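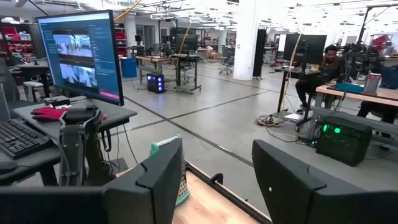

# Chapter 9: Small Things on the Worktop

A kitchen table fills up with small things. Graters, droppers, sauce bottles and spice jars are all light enough to be put down anywhere, and most of them are. This chapter deals with where they should go, and with the order in which to clear them.

We begin with the table used at the Hunetholm training kitchen, where Hui-mei Kwan teaches the September intake. Her students sort what is on the surface into two groups before they move anything. The first group is tools, such as a box grater. The second is containers, mainly bottles. Tools are dealt with first. They take up more room, and some of them have sharp faces that should not be left near the edge.

## 9.1 Bottles lying down

A bottle on its side needs more care than one standing up. It can roll, and if the cap has not been tightened it may leak.
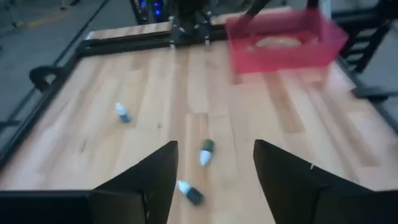 Small bottles with narrow caps are easily mixed up. The colour of the body helps, but two bottles of the same colour may hold different things, so the label must be read before either is put away. Pick the bottle up by the body and check the cap with the other hand. Stand it upright, well back from the edge.

Hoi-yan Chang suggests starting with the bottle nearest to you and working away from yourself. Your sleeve is then less likely to catch the ones you have not reached.

## 9.2 Baskets

A basket keeps small items together and can be lifted in one go. Plastic baskets with slots are simple to rinse. Mesh baskets let air through and suit tools that have just been washed. Do not put bottles under a grater, and do not fill a basket above the rim with anything that rolls. 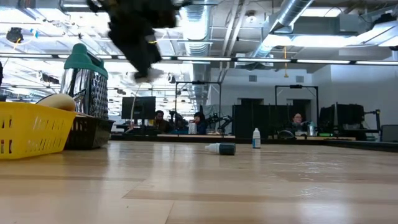 ## Before you read on

- Clear one end of your own table and note what was on it.
- Sort the items into tools and containers.
- Write down any bottle that has no label. You will need this list in section 9.3.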